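Neues aus dem Vertrieb: Wir bekommen ein zweites Standbein in Clonmont

2021-11-05

Hallo zusammen,

diesmal wird es ein bisschen länger, also holt euch ruhig erst einen Kaffee. Die meisten von euch kennen Nutavow als den Laden, der Faltwände und mobile Bühnenelemente an Hotels und Tagungshäuser verkauft, und zwar immer vom selben Schreibtisch aus, mit demselben Telefon und derselben viel zu langen Warteschleifenmusik. (Ja, die Musik. Ich weiß. Dazu weiter unten mehr.) Ab Februar machen wir das anders. Wir eröffnen in Clonmont ein eigenes Vertriebs- und Servicebüro, und ich freue mich so sehr darüber, dass ich es beim letzten Kundengespräch schon fast ausgeplaudert hätte!

Wie es dazu kam? Im Grunde durch euch. Ich habe mir im Sommer die Anfragen der letzten Saison noch einmal vorgenommen, alle 2082, und sie nach Regionen sortiert. Das war eine ziemliche Fleißarbeit, drei Abende mit einer Tabelle, die ständig abgestürzt ist. Aber am Ende stand da schwarz auf weiß, was unsere Leute im Außendienst schon lange sagen: Der ganze Norden ruft an, bekommt ein Angebot und wartet dann auf einen Termin vor Ort. Und wartet. Manche haben uns sehr freundlich geschrieben, dass sie gern bei uns gekauft hätten, nur eben noch im selben Jahr. Das tut weh, wenn man so etwas in der eigenen Inbox liest.

Clonmont lag dann auf der Hand. Von dort aus erreichen wir den größten Teil dieser Häuser an einem Vormittag, und wir haben eine Halle gefunden, in der wir endlich auch etwas zeigen können. Bisher lief das bei uns ja so, dass man einen Katalog bekam und sich den Rest vorstellen musste. Wer schon einmal versucht hat, einem Bankettleiter am Telefon zu erklären, wie leise eine Trennwand einrastet, der weiß, wovon ich rede.

Die Halle gehört Haddadin, mit denen wir seit Jahren bei der Spedition zusammenarbeiten. Sie vermieten uns den vorderen Teil mit dem Büro darüber und übernehmen im hinteren Teil wie gehabt die Lagerung. Für euch heißt das: Ersatzrollen, Dichtprofile, Klemmen und der ganze Kleinkram, der immer genau am Abend vor einer Hochzeit kaputtgeht, liegen künftig dort auf Vorrat. Rund 4000 Teile sollen es zum Start sein. Die Liste hängt an der nächsten Rechnung mit dran, und wer sie früher haben möchte, schreibt mir einfach kurz.

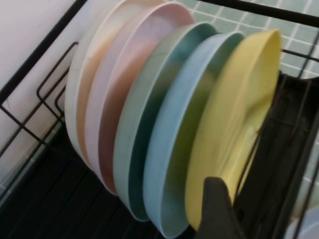 Zum Team: Wir starten mit 13 Kolleginnen und Kollegen. Ein Teil wechselt von hier nach Clonmont, der Rest wird neu eingestellt, und die Gespräche dafür laufen gerade. Ganz neu ist die Stelle der Vertriebsleitung Nord. So etwas gab es bei uns nie, das lief immer irgendwie nebenher mit, und wenn ich ehrlich bin, lief es meistens bei mir nebenher mit. Ich gebe das gern ab! Die neue Leitung wird alle Bereiche verantworten, also Hotels, Schulen, Gemeindehallen und die Messebauer, und sitzt fest vor Ort. Sobald der Vertrag unterschrieben ist, stelle ich euch die Person hier vor, vorher mag ich keine Namen nennen.

Was sich für unsere Bestandskunden im Süden ändert: erst mal nichts. Eure Ansprechpartner bleiben, eure Nummern bleiben, die Wartungsverträge laufen weiter. Ich schreibe das so ausdrücklich, weil nach der letzten Umstellung bei der Rechnungssoftware einige von euch zu Recht sauer waren. Da hatten wir zu spät Bescheid gegeben. Diesmal bekommt jeder, bei dem sich auch nur eine Faxnummer ändert (es gibt sie noch, die Faxe, und sie kommen täglich), vorher Post von uns.

Für die Häuser im Norden sieht es so aus: Ab Februar gehen eure Anfragen direkt nach Clonmont. Ihr müsst dafür nichts tun, die Weiterleitung richten wir ein. Offene Angebote behalten ihre Preise, auch wenn sie noch von hier aus geschrieben wurden. Und wenn bei euch schon ein Aufmaßtermin steht, dann bleibt der genau so stehen — da fährt dann eben noch einmal jemand von uns die lange Strecke.

Ein Wort noch zu Mikumbridge, danach werde ich nämlich oft gefragt. Unser Schulungsprogramm mit denen geht weiter, und es zieht sogar mit um. Die Kurse für Haustechniker finden ab dem Frühjahr im neuen Vorführraum statt, wo man die Wände auch wirklich aus- und wieder einhängen kann, ohne dass nebenan eine Jubiläumsfeier läuft. Pro Kurs haben wir 20 Plätze. Das klingt nach viel, war beim letzten Mal aber schnell weg, also meldet eure Leute lieber bald an. Mittagessen ist dabei, und für die Anreise am Vorabend haben wir mit einer kleinen Pension um die Ecke einen Preis ausgehandelt.

Ach ja, der Vorführraum. Wir streiten intern gerade darüber, was hineinkommt. Die eine Hälfte will die große Akustikwand, die deckenhohe, mit der man mächtig Eindruck macht. Die andere Hälfte sagt, dass die meisten von euch doch eher wegen der kleinen Bühnenpodeste kommen und die gern selbst einmal auf- und zuklappen würden. Ich bin für die Podeste, habe aber bei der Akustikwand versprochen, dass ich neutral bleibe. Wenn ihr dazu eine Meinung habt: bitte her damit, am liebsten als Antwort auf diese Mail. Je mehr Stimmen für die Podeste, desto besser, und das habt ihr jetzt nicht von mir.

Eine Eröffnung wird es natürlich auch geben. Die ersten Wochen wollen wir in Ruhe arbeiten, bis die Telefone richtig verteilt sind und jeder weiß, wo der Sicherungskasten ist. Danach laden wir ein, mit Führung durch das Lager und etwas Warmem zu essen. Die Einladungen kommen per Post, und wer umgezogen ist oder einen neuen Namen auf dem Briefkopf hat, gibt uns bitte die aktuelle Adresse durch. Bei der letzten Weihnachtskarte kam ein ganzer Stapel zurück, das wäre diesmal wirklich schade.

So, und jetzt die Warteschleife. Sie wird ausgetauscht. Die neue Telefonanlage für Clonmont bringt eine eigene Melodie mit, und wir übernehmen sie gleich für beide Standorte. Ich habe sie mir angehört, sie ist kürzer und kommt ohne Panflöte aus.

Fragen zum Umzug, zu laufenden Aufträgen oder zu den offenen Stellen beantworte ich gern selbst, schreibt mir oder ruft durch. Nachmittags erwischt ihr mich am besten.

Herzliche Grüße aus dem Vertriebsbüro von Nutavow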